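How to Check Whether a Viral Video Is Old Before You Share It

I run a little page that looks into rumors going around Udusville, and the question I get most is how I work out that a clip is older than people claim. So here's my whole routine, start to finish. It's free and you can do it from your couch. 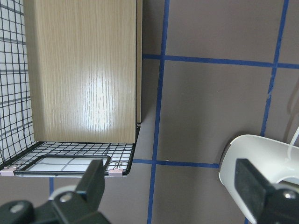
A pale oak-colored board standing in a black wire basket.

I'll use a real case from July. A clip of a flooded underpass was going around with the words "Meltislow right now!!" on it, and by the time a reader sent it to me the post had 2,657 shares. It rained that week, so people believed it. I nearly did too.

Step 1. Save the post before you do anything else

Copy the link, take a screenshot with the caption and the share count showing, and write down the time you saw it. Posts get edited or deleted once people start asking questions in the comments, and then you've got nothing to point to. I keep a folder on my desktop and a plain text file next to it. Nothing fancy!

Step 2. Watch it with the sound off, then listen without looking

I know it sounds silly, but try it. With the sound off you'll catch road signs, shop names, license plates, which side of the road the cars are on, what people are wearing (heavy coats in July are a pretty good hint). Then turn the screen away and just listen. Is anyone talking? What language? Is there music laid over it? Added music often means somebody replaced the original audio, and that makes me want to look harder.

In the underpass clip the buses were green. Ours in Meltislow are white and have been for as long as I've lived near here.

Step 3. Grab some stills

Pause the video on anything distinctive and screenshot it. Go for a wide view, a sign, a building with an odd shape. Skip anything blurry or anything that's mostly water or smoke or crowd, because search engines will just hand you a thousand other pictures of water. Four or five stills is plenty for a short clip. Crop out the caption and any stickers or emoji people have slapped on top.

Step 4. Run a reverse image search

Upload each still to a reverse image search, and use more than one engine. They really do give different results - I've had one come up totally blank and the next one find the thing in seconds. If there's an option to sort by date, pick oldest first. If there isn't, you'll have to click through and look at dates yourself, which is dull, but put the kettle on and do it.

My third still from the underpass got a match on an old upload with only 39 views. Same buses, same man holding a bag over his head, same everything, and posted years before our rain.

Step 5. Don't trust the first date you find

The oldest copy you find isn't always the original. It only tells you that the video existed by then. For our purposes that's often enough! If a clip was already online years ago, it can't be from this morning. But be careful how you say it. I write "online since at least" and then the year, and I don't claim to know who filmed it unless I do.

Also check that you're reading the upload date and not the date of a comment or a re-post. I got this wrong once and had to fix it in front of 2,324 subscribers, so learn from my red face.

Step 6. Look for the place

Take a sign or a building name from the clip and type it into a map. If there's street-level imagery, drop in and compare. Look at things that don't change much, like railings, bridge supports and the shape of the curb. A sign in the underpass clip said Wasilewska, and searching that with the word "underpass" got me to the right street in a couple of minutes.

Step 7. Ask somebody local

Call the city's non-emergency line or the road department and ask whether the place flooded. Be polite and have the link ready. For Meltislow I got a plain "no, it's open" and that was that.

Step 8. Write it up short

Put the answer in the first line. Then the links, then how you found them, so anyone can repeat it. I keep my notes in Proro, but a notebook works fine. My underpass post came to 209 words and most of that was links.

If you get stuck on a clip, send me the link to the post itself, with the caption still on it. A forwarded copy with everything stripped off is much harder to trace.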